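O chão também é superfície de trabalho

A arrumação de um escritório costuma ser avaliada à altura da mesa. Tampos livres, monitores alinhados, cadeiras encostadas. É um critério incompleto. Defendo que a avaliação deve começar pelo pavimento, e que a maior parte dos planos de organização falha por tratar o chão como espaço residual.

O argumento é simples. Um objeto pousado num tampo ocupa a área da sua base. O mesmo objeto pousado no chão ocupa essa área e ainda a margem de passagem de quem circula à volta. Um cabo é o caso extremo: a secção é desprezável, mas o percurso corta a sala em dois e obriga a levantar os pés em toda a extensão. Contabilizado assim, um cabo de alimentação custa mais espaço útil do que um armário baixo.

Na Fultanport, onde trabalhei na reorganização de dois pisos, a proposta inicial previa comprar 6 armários. Randa Shboul opôs-se, com razão. O levantamento de outubro mostrava que quase tudo o que estorvava não cabia na categoria de arquivo: eram mochilas, extensões elétricas, garrafas e caixotes do lixo. Nenhum destes objetos vai para um armário durante o dia, porque todos estão em uso. Precisam de um ponto fixo, que é uma solução diferente e mais barata. Ganchos a altura acessível, calha de rodapé, um suporte para garrafas junto de cada posto.

A objeção habitual, que ouvi a Colton Chisholm, é que uma sala ocupada tem de parecer ocupada, e que a ordem permanente é um custo sem retorno. Aceito a primeira parte. Ninguém deve recolher a extensão cada vez que se levanta. Mas a extensão pode correr junto à parede, e essa decisão toma-se uma só vez.
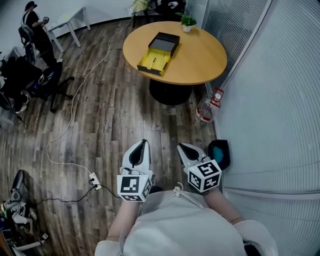 Shadi Awad

A mesa redonda de madeira clara não levanta problemas. Tem uma caixa aberta de interior amarelo e uma planta pequena em vaso branco, e sobra tampo. O trabalho está por fazer mais abaixo: a garrafa grande de tampa vermelha deitada contra a parede, o cabo branco comprido que serpenteia pelo soalho até à extensão e o cabo preto que dela segue. Quem olhasse só para o tampo daria a sala por arrumada.

A ordem de intervenção que recomendo é esta: primeiro os cabos, depois o que está deitado ou encostado, por fim o mobiliário com rodas. As cadeiras ficam para o fim porque a sua posição depende do resto. Arrumá-las antes produz uma melhoria visível que dura até à hora do almoço.

Quanto ao orçamento, a calha de rodapé devia sair da verba de instalação elétrica e não da de mobiliário. Enquanto for tratada como acessório, será cortada na primeira revisão.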